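Home | Guides | Downloads | Support
Search this guide Go

Brasach OS 9 – Setting Up Automatic Updates

Applies to tablets and desk terminals running build 141 or later. 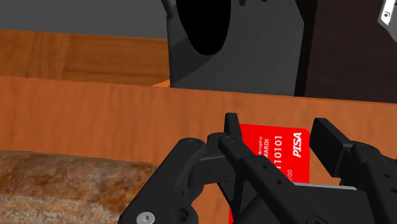 Mhairi Laing comments that on build 141 the Updates page stays gray until the device has been restarted once after sign-in, and that step 1 should come before anything else.

1. Sign in with an administrator account and restart the device.
2. Open Settings > System > Updates.
3. Set Channel to Stable. The Kimdale channel is for test devices only.
4. Under Install window, choose a start time. The default is 2:00 a.m.
5. Set Battery minimum to 30 percent or higher.
6. Tap Save, then Check now.

Note: The first download is 362 MB. Later updates contain changed files only – their size varies.

Caution: Do not power off the device while the progress bar is shown. If the update stops, hold the power key until the recovery menu opens and select Restore previous build.

Changing the channel from Kimdale back to Stable erases local accounts. Export them first (see Backup and Restore).

Last updated: May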